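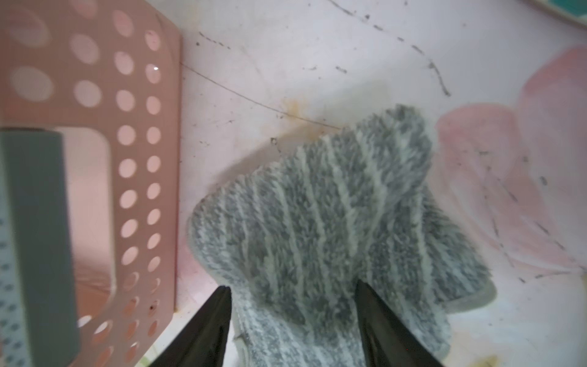

Striped microfiber cloth, folded.

Cat refuses new litter after we moved. How long do I wait him out?

Posted in Cats > Behavior, May 31, 2024

We moved to Plevurdale in March and the store here doesn't carry the litter my cat has used his entire life. I bought a pine pellet kind instead, on the theory that a cat who drinks out of the toilet can't be that particular. He stood at the edge of the box, put one paw in, shook it off like he'd stepped in a subpoena, and went on the bath mat.

He's 12, neutered, indoor only, one box with a lid, scooped daily. The vet saw him last week and ran a urine test, which came back clean, so apparently this is a matter of principle. He does use the box at night, or maybe half the nights. My question is whether I keep going with the pellets until he gives in, or admit defeat and order the old stuff online. Shipping costs more than the litter does.
powell_bathmat

dodisach_tabby
Admit defeat. You're trying to outlast an animal that sleeps most of the day and has no other appointments.

If you want to change litters at all, do it slowly. Start with his old litter and stir in a small scoop of the new one. Leave it at that for four or five days, then add a bit more. If he balks, go back to the last mix he accepted and stay there longer. It took us 21 days with one cat and we never finished with the other, who is still on the expensive stuff and knows it.

Also, get a second box. Put it in a different room, no lid, with plain unscented clumping litter. Pellets are hard on the feet and older cats often have sore joints, so ask your vet about that too — a clean urine test doesn't rule it out. Wash the bath mat with an enzyme cleaner, then keep it off the floor for a while. Skip anything with ammonia in it. If he ever strains and nothing comes out, that's an emergency and you go that same day.

jodberg2540
my cat did this and I just moved the box to where the mat was. worked fine. bathroom is ugly now

three_bowls
Agree with most of the first answer, but I'd take the lid off the box he already has before buying anything. Mine went back to hers the same evening. Then again she also once boycotted a hallway for a month, so I wouldn't build a theory on her.

On shipping, try a farm supply store before you pay it. Ours stocks several plain clay litters in big bags, and one of them was close enough to pass inspection.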